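Search this site Search
Menu items matching your search: 0

Dromthorpe Livability Index Working Group
Minutes, January meeting

Meeting opened 2:00 p.m. Minutes of the previous meeting accepted with one correction (item 4, "Pacheco" was misspelled).

1. Coverage
The draft ranking covers 163 towns and suburbs. Places with fewer than 800 residents are left out. Pacheco falls just above the line and stays in, flagged as a small sample.

2. Survey returns
Porninel sent back 208 completed forms, the highest return of any town. Weighting by age was applied before scoring. Members noted that renters are still under-counted and asked for the tenure question to be moved to page 2 of the form.

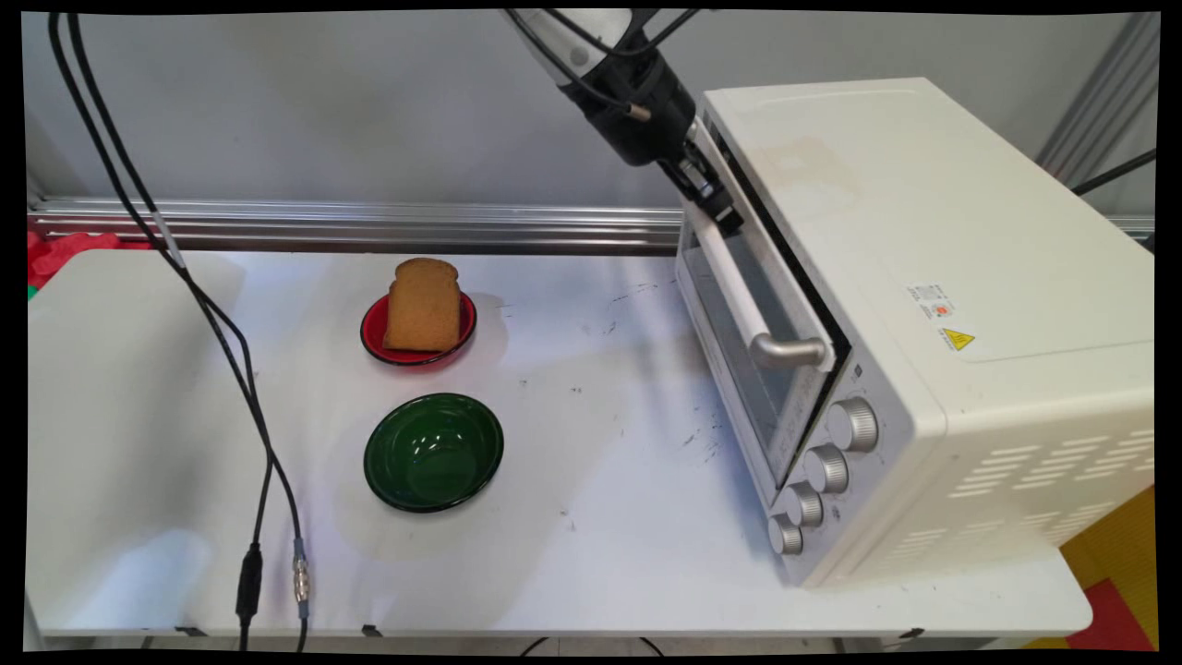
Toaster oven with its door slightly open.

3. Measures
Commute time, rent as a share of income, access to a family doctor and evening bus service were kept. Neighbourhood noise was dropped for this edition -- the source data stops short of the eastern suburbs. It was agreed that the index will not be labelled "happiest" or "most miserable" in any heading. Scores will be given to one decimal place, and tied towns will share a rank.

4. Nomotis report
Nomotis supplied the revised scoring sheet. Two formula errors were found in the rent column and have been fixed. The change moves Porninel up one place and leaves Pacheco where it was.
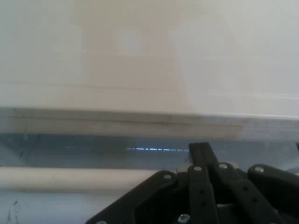 Porninel asked by letter whether a town could see its own figures before release, as last year's doctor count had left out the clinic on the highway. Agreed: each town gets its own row, with a week to reply.

5. Next steps
Final table to be circulated before the next meeting. Colour key for the map still to be settled.

Closed 3:40 p.m.

Filed under: Cities & Towns, Rankings, Meeting Minutes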